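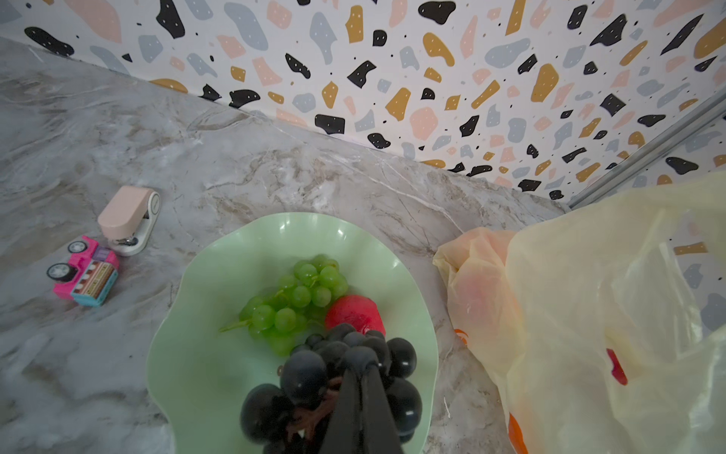
The Bowl in the Middle of Everything

In praise of the fruit bowl, the one piece of kitchen furniture that never quite belongs to the kitchen

Feb 23, 2024

My grandmother kept hers on a crocheted mat in the exact center of a table where we were not allowed to do homework. It was cut glass, heavy as a car battery, and it held three oranges and a banana from one end of winter to the other. I don't remember anyone eating from it. When company was coming the oranges got a wipe with a dish towel, and when company had gone they went back to being looked at.

I thought about that bowl a good deal this winter, when I moved into a narrow house on a hill in Nuttall and had to decide, as everyone does in a new kitchen, what was going to live out on the counter and what was going to live behind a door. The toaster went behind a door. The knife block went behind a door, and then came out again after a week of grumbling. The fruit bowl never went anywhere. I put it down on the first evening, before I had found the forks, and the rest of the kitchen has been arranging itself around it ever since.

A counter is a funny stretch of ground. We talk about it as a work surface, and kitchen showrooms sell it to us by the foot with that in mind, but in most of the homes I've visited (and I am a nosy guest, I'll admit it) the actual chopping goes on in a patch about the size of a place mat. Everything else is a kind of harbor. Things come in, stay a night or two, and are supposed to move on. A stapler comes in from the desk because a school form needed two pages put together. A toy truck pulls up beside it. A shopping bag gets emptied and left in a crumple, waiting for somebody to fold it. And there in the thick of it is the bowl, with the grapes in it, looking as though it had called the meeting.

I've come to think that bowl is what makes the rest bearable. A counter with a stapler and a toy truck on it is a mess, plain and simple. Put a pale green bowl of fruit next to them and the same counter looks like people live there and had a nice breakfast. I can't explain it any better than that, but I have tested it on my own kitchen several mornings in a row, taking the bowl away and putting it back, and my spirits went down and up with it like an elevator.

Mine is nothing grand, by the way. I own a handsome footed one that was a wedding present, and it lives on top of the refrigerator with a corkscrew and some birthday candles in it. The one I reach for is plastic. I have a real weakness for a mint-green plastic bowl with a ruffled rim, the kind of thing that looks a bit like a pie crust and a bit like a petticoat, and I won't hear a word against it. You can rinse it under the tap with one hand. You can hand it to a child and say "go ask who wants grapes" without holding your breath. And that soft, milky green is kind to nearly everything you put in it, most of all to dark grapes, which look almost black against it, and to a red apple, which looks as if it had been polished for a school play.

If you are buying one, there is a housewares shop called Grakico down in Trustbridge with a whole wall of bowls, and I spent a happy and rather damp afternoon there in front of it. A card by the register says they carry 200 patterns. I picked up a good many of them. The ones I kept going back to were wide and fairly shallow, and after a while I worked out what my hands were trying to tell me. A deep bowl is for soup or for dough. Put fruit in a deep bowl and you will see the top layer and forget the bottom one, and one day in June you will meet the bottom one again and wish you hadn't.

Then comes the filling of it, and people have strong feelings about this. My own are fairly mild, but I will set them down.

Grapes go in by the bunch, on the stem. I know there are households where they are picked off and put in a tub, all very efficient, and I'm sure those households also have matching lids. But a bunch has a shape to it. It slumps over the side of whatever is next to it and fills the gaps, and a bowl with a bunch of grapes in it looks full and generous even when there isn't much else. Two colors are better than one. Put the green ones toward the back or the side and let the dark ones come to the front, heaped up and spilling over a little, and tuck something round and red in where there's room. An apple will do it. So will a plum, in season. The stems I leave pointing any way they like.

Rinse the grapes first, and then let them drain properly, longer than you think. I lay mine on a dish towel and go do something else. I've ruined more grapes by hurrying this than by any other kind of neglect. And only put out what will be eaten by tomorrow night - the rest are happier in the refrigerator, and topping up the bowl each morning is one of those small jobs I've grown fond of, like opening the curtains.

Bananas I keep apart, on the windowsill. They hurry everything else along and they bruise if you look at them.

I used to take the trouble to build the bowl up like a painting, with the best side of the apple showing. A few years ago I rented a room for a month above a bakery called Jullier, where the day began very early and smelled wonderful, and there was always a bowl of fruit on the landing for whoever was passing. It was never arranged. Somebody came up the stairs with a bag, tipped it in, and went back down. Each time it came out differently, and each time it looked lovely, and people took from it without that little pause you make before spoiling something pretty. I've tipped mine in ever since, more or less, with one quick nudge to the apple if I'm feeling fussy.

That little pause matters more than I'd realized. My grandmother's oranges had it all around them like a fence. A bowl that gets eaten from has to look as though somebody has already started. In my house I pull a few grapes off the front before anyone is up, leaving some bare bits of stem showing, and the whole bunch is usually gone by supper.

As for where it should stand, I've tried the table, the island, the shelf by the window, and a little stand on casters that I paid too much for. The table is no good, as it has to be moved for every meal, and a bowl that's always being moved ends up on top of the refrigerator with the birthday candles. The shelf is too high for the people who most need a snack at 4 in the afternoon. The counter wins. Gray-and-white marble pattern, butcher block, old speckled stuff from three owners back, it doesn't matter - a fruit bowl will make itself at home on any of it. I'd only say to keep it away from the stove, and to keep it close to wherever people empty their pockets, for that is where they will be standing when they notice they are hungry.

I won't pretend the stapler has gone back to the desk. It's a sweet little thing, my stapler, and it has been on the counter long enough to have a usual spot. I did put my foot down over the shopping bags, and there is now a drawer for them, and on a good day one or two of them get as far as the drawer.

The grapes this week came from the Saturday stand at the bottom of our hill, green and black both, and I had to make two trips for them, as I ate most of the first lot walking home.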